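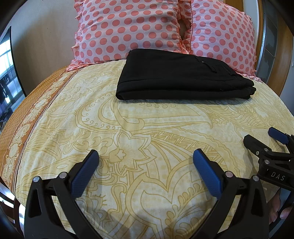 Figure 3. Bed task, patterned sheet condition, seen from the camera on one of the two hand-held grippers. The folded black garment lies in front of the dotted pillows.

4.2 Comparing finger pads on soft household items

The table-top trials in the previous section told us which pads hold a rigid object well. Cloth is a far more interesting problem, and the bed task was the part of the study we most looked forward to. A folded garment has no fixed shape, its edges are stacked in layers, and it rests on a surface that is itself soft and easily pinched by mistake. Figure 3 shows a typical starting layout, with both grippers in view and the jaws of the nearer one wide open.

We compared two sets of pads on the same linkage. The Wirkari pad is ribbed across its width, and the Eneo pad is smooth with a slightly softer backing. Both were fitted to hand-held grippers of the same size, so that the operator's reach and wrist angle stayed the same between sets. Each operator picked up the folded garment with both hands, moved it to the foot of the bed, and set it down without letting the fold come open. Sebastian Tudose and Mikkel Baldursdóttir carried out all 378 trials between them, swapping pads after every 16 attempts.

The result surprised us, and very pleasantly. With the ribbed pads, 98 per cent of first grasps held until the garment was set down. We had expected the ribs to catch on the sheet, and they did so much less often than in our pilot work in November. Most of the credit seems to belong to the way the linkage closes: the pads come together nearly parallel, so the lower one slides under the fold before any real pressure builds up. The smooth pads also held well once closed, but they often took only the top layers of the fold and left the rest behind on the bed.

Patterned bedding turned out to be a lovely test for the camera side of the work. In Figure 3 the sheet is covered in large flower and leaf outlines, and several of these curves are long enough to be mistaken for the edge of a fold. The Winomura tracker, which finds its position by following small points in the view, was very happy with all this detail and lost its place in only 3 trials. The garment detector had the harder job. Dark cloth on a pale sheet is easy to find, but the creases along the front of the garment are dark on dark, and the detector often merged them into one.

Shadow matters too. The grippers cast greyish shadows on the sheet close to the lens, and early versions of the detector sometimes marked these as cloth. Training on more views with the jaws open removed most of the errors. We kept the Ingvarsson controller settings from Section 4.1 throughout, including the closing speed, and did not tune them for either pad.

One difficulty remains with both sets. When the garment rests against a pillow, as it does here, the far jaw has very little room to get behind it. Operators dealt with this by tilting the wrist and dragging the garment a short way forward before closing. We left these attempts in the data, as the drag is a useful skill in its own right and one we would dearly like a trained policy to pick up. Section 4.3 looks at how well it does so with a single arm.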